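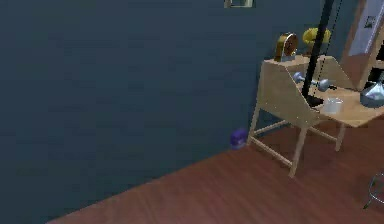

My job changed in October, and I keep meaning to write it up for the folks here who asked. For those who don't know me, I packed and unpacked households for Goodwin for 8 years, and I was good at it (I can wrap a teapot in my sleep, ask my husband). Now the company has brought in the Floleck system, and five of us were moved upstairs to what they call task writing. We sit at screens with a made-up room and a made-up arm, and we tell it what to put where, then we mark how it did. A desk like this one would've taken me no time at all in a real house: brass clock off the top shelf, cup wrapped, dumbbell in its own box at the bottom so it doesn't crush anybody's china. Writing that down for an arm is a whole other kind of work, because I have to say things my hands have always just known. You don't go for the dumbbell the way you go for the cup, and I'd never once had to put that in words! My back feels wonderful. My eyes, less so. I miss my crew more than I expected to, and I'd love to hear from anybody else whose shop is going this way.
Posted by yaneth_packs, 27 Nov 2018

Yaneth, so good to see you on here again. We had something similar at the Skandau depot, only with sorting, and the first couple of months were rough on everyone. What helped us was getting the new people and the floor people to eat lunch together again. It sounds silly, but we'd stopped without anyone deciding to. Did they keep your pay the same when you moved up? That was the big fight at our place.
Posted by naima.hamdy

Same base pay, but no overtime, and you know how much of a packer's check is overtime. So it's less, if I'm being straight with you. They say there'll be a review in the spring.
Posted by yaneth_packs

Well, there it is. I don't want to be the grump of the thread (I know I usually am), but you are teaching the thing your trade for less money than you got for doing it. I drove a forklift at Cikton and I watched them ask the older guys to "share their knowledge" and then watched the shifts get shorter. I'm glad about your back, I mean that. Still, get the spring review in writing, with a name under it.
Posted by Mostafa_O

I'm going to disagree with Mostafa a little, with affection. I'm on the software side, not at any company mentioned here, and in my experience the people who came off the floor have more say than they think. When one of them says a task is badly set up, it gets changed. When I say it, we have a meeting. Somebody who has packed for years can spot trouble in a practice room that I'd walk right by, and that's worth asking money for. Yaneth, do you get to choose the rooms, or are they handed to you?
Posted by pbansal
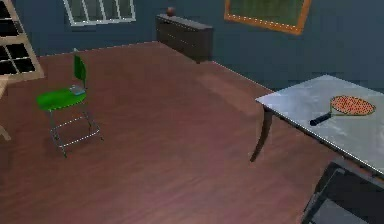 Handed to us, Pankaj, and changing them is where most of my arguments come from! I do get to send notes back, and to be fair they read them. I sent a long one about this room, because whoever laid it out has never had to carry anything across it. You've got a tennis racket on the gray table over on the right, and then all that bare floor before you get to the green chair, and the low cabinet back against the wall. In a real house I'd set my boxes down in the middle there and bring everything to me. The arm can't think like that unless somebody writes it, so I wrote it. I also asked for the handle of the racket to be spelled out in the task, since it's pointing left and toward the front edge, and any packer would take it from that end without giving it a thought. Chaimae, who sits at the next desk and used to run the glassware bench, thinks I write too much. Her notes are 2 lines long and mine go over the page. We've been told to get through 1,000 runs before the review, so maybe she has a point.
Posted by yaneth_packs

I do think so, and I say it with love. Hi everyone, Chaimae Mansour, longtime reader. I'm happier up here than Yaneth is, so I wanted to put that in too. I have two small kids and a start time that doesn't move around anymore, and I can't tell you what that did for our mornings. But I'll agree with Mostafa on the writing part. None of us have the review on paper.
Chaimae_M

Then ask for it this week, the both of you, and go in together. And ask about the ones still downstairs while you're at it. Who's training the new packers now that you two are at desks?
Posted by Mostafa_O

That's the question I should have asked first. At Skandau it was no one for a good while, and the breakages went up before anybody upstairs noticed. They ended up giving us a morning a week back on the floor, paid at the old rate. Might be something to bring in with you.
Posted by naima.hamdy

Oh, I like that a lot. A morning a week with tape on my fingers again! Chaimae is nodding at me over the divider. I'll put it on our list and let you know what they say.
Posted by yaneth_packs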